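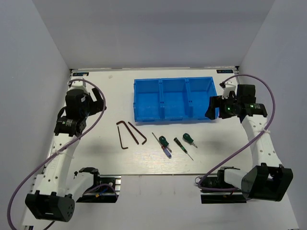

Hex keys and screwdrivers in front of the three-compartment tray at Merrick.

Areeba Hayat still brings her own screwdriver to work, a stubby thing her uncle gave her when she started her apprenticeship, and she keeps it in her apron pocket where the robots can't get at it. She tells me this with a laugh, over tea in the lunchroom at Merrick, and then takes me down the hall to see the bench she used to dread.

Merrick hires out tool kits to repair shops and colleges, and every kit comes home in a muddle. For years the sorting fell to whoever was on the early shift. On a busy Tuesday there might be 50 kits waiting by seven in the morning, and with 32 pieces in the standard kit you can imagine the state of people's wrists by lunch.

The pair of arms arrived in October, put in by a small firm called Veltix, and the sorting bench has been theirs since. They work inside pale grey walls at a plain white table, and the job is as homely as it sounds – pick up a tool, find its place in the blue tray, go back for another.

"I thought I'd be out the door by Christmas," says Sidra Chaudhry, who has been on the floor longer than almost anyone. "I went home and told my husband we'd better not book the holiday." They did book it in the end, and she spent a good part of our morning showing me the photos of the lake.

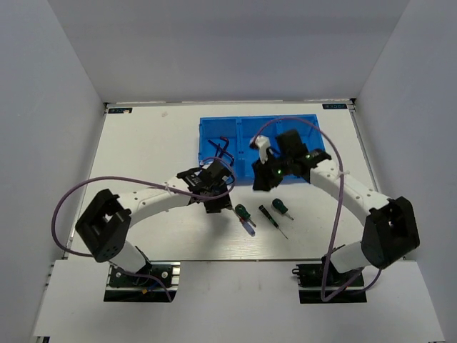
Hex keys in the tray, with three screwdrivers on the table.

What Sidra does now is inspection and repair, which used to be squeezed into the last hour of the day. She looks for rounded tips and split handles, and she has a proper chair and a good lamp to do it by. The pay went up a little when the job title changed, though she'd like it to go up a little more, and she said so twice while the floor manager, Tùng Vũ, was standing beside us.

Tùng takes it in good humour. He promised at the outset that no one would lose hours, and so far he has kept to it, but he admits the early shift is quieter than it was. Two people who left over the winter weren't replaced. Areeba misses the talk most of all. Four of them used to stand at that bench with the radio going, grumbling and swapping recipes, and now she mostly works alone at a screen, checking the trays off and calling Veltix when something needs adjusting.

She's getting good at it, mind you. She starts a technician's course in the evenings next term, and Merrick is paying the fees.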